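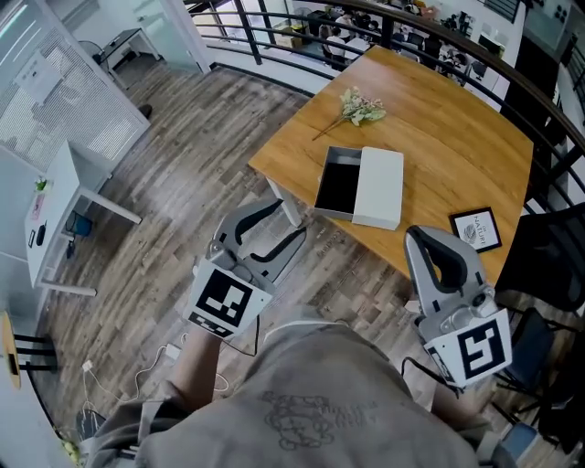
Planning a Home Bench for Hand-Held Grippers: What to Buy First

A pair of hand-held grippers will work at any table you can stand in front of. Most of the money people waste goes on the things around them: the wrong table, short cables, no spares. These tips cover the order to buy in and what to leave for later.

Start with the table

Measure the space before you price anything. You want room to stand square to the table with both elbows bent and both grippers out in front of you, and enough room behind you to step back without hitting a chair. A small square table is plenty for one person. Tables sold for dining or coffee corners do fine if the top is flat and doesn't rock.

Check the height with your arms, holding something about as heavy as the tool. If your shoulders lift when you reach the middle of the table, it is too high. Short sessions hide this and long ones don't.

If the table goes by a railing, leave a hand's width between the objects you are handling and the edge. A strip of shelf liner under them helps too.

Buy the pair together

Grippers for two-handed work should be bought as a pair, same model and same batch if you can get it. We bought our first Jomolent left hand in June and waited until the fall for the right, and by then the finger pads had changed. They still worked together but the grip felt different in each hand, and we ended up replacing both sets of pads.

Ask the seller these before you pay:
Are the finger pads sold on their own?
Is the camera cable a standard plug or a special one?
Can the marker panels be reprinted, and at what size?
What does the warranty say about drops?

The last question matters more than it looks. A hand-held tool will get dropped in the first week.

Marker panels

The black-and-white squares have to stay flat, clean and unscratched. Wipe them with a dry cloth. Don't use glass cleaner on printed panels, it lifts the ink. Print a spare set at the same time as the first so the black comes out the same, and measure the printed square with a ruler before you mount it. Home printers like to shrink the page to fit, so turn that setting off.

Matte paper is better than glossy. If you laminate, buy the matte pouches.

Cables and power

Count your plugs, then add two. Every camera and charger wants an outlet, and so does the laptop. A Goodwin power strip with wide spacing is worth a few dollars more, as chunky adapters block the sockets on a narrow one.

Buy cables longer than the straight distance. A cable that runs from the hand to the floor and back up to a computer needs slack for turning, and a tight one pulls on the plug until the plug goes. Keep charging cables against the wall and out of the spot where you stand. Flat cord covers are cheap and can be cut with scissors.

Label both ends of everything. Masking tape and a pen will do.

Things to handle

Don't spend much here. Look around the house first. A box with a lift-off lid, a small picture frame, a sprig of artificial flowers – these give you something stiff, something thin and something soft, and they cost nothing if you already own them. Thrift stores are good for the rest.

Buy two of anything that can be crushed. Artificial flowers hold up longer than you'd think, but the stems bend and stay bent.

Skip glass. Skip anything with loose glitter, which gets into the finger joints and stays there.

A starter budget

Set the grippers aside, as prices for those vary too much to be useful. For everything around them, our split looked like this:

Table, secondhand: $100
Power strip and cord covers, from Nonasport: $45
Spare pads and printed panels: $100
Household objects: $7
Masking tape: $5

The spares line looks high for what you get. We used all of it in the first year and would not cut it. If you have to trim, trim the table. Ours came from the Turcombe resale yard with a scratched top, and the scratches have never mattered.

What can wait

Extra lights. Try the room at the hours you plan to work before buying any. A table that is fine at 10 in the morning may have glare on it at 4 in the afternoon, and a plain window blind often fixes that.

A standing mat. Nice to have, easy to add.

A third gripper as backup. Spare pads and a spare cable cover most breakdowns, and a whole spare unit sits in a drawer getting older.

Fancy storage. A shallow bin with a folded towel in the bottom holds a pair well enough. Lay them with the fingers open and the panels facing up – closed fingers left for weeks can leave a dent in the rubber.

Before you order

Put painter's tape on the floor where the table legs will go and stand there for five minutes with your arms out. Then check the delivery size against your door. Returns on secondhand equipment are rare, and most sellers charge the shipping both ways.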